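Sunday, May 5, 2019

Finally got to the open day at Prirkix! I've been saying I'd go since December, and Nattawut Rattanakul had put my name on the list, so no more excuses. Parking was awful (I ended up on Adams and walked back). My badge said visitor 78.
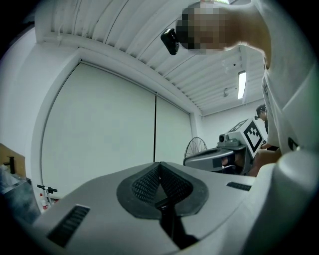

I went in thinking I'd see big arms welding things, and instead it was all about hands, which I liked so much more. They want robots that can pick up ordinary stuff around a house. I kept staring at the square black-and-white marker on the white cube, like a chunky little crossword, and I forgot to ask how it works! Too busy listening to a man from Treltari tell me a set of these costs about 205 dollars in parts. I don't believe him.

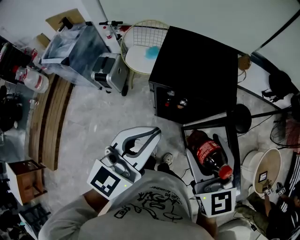 Anyway, I got a turn, and my wrists are sore tonight. It's slower than using your own fingers and you feel like a lobster. Loved it.

Should have eaten first. The sandwiches were gone by the time I got upstairs. 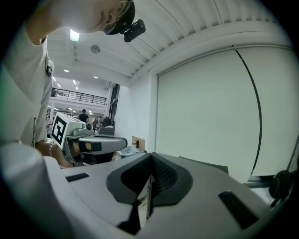
White T-shirt, silver bracelet, gripper in hand.

Nattawut wants me to come see the Draveck place next. Must call Mom tomorrow.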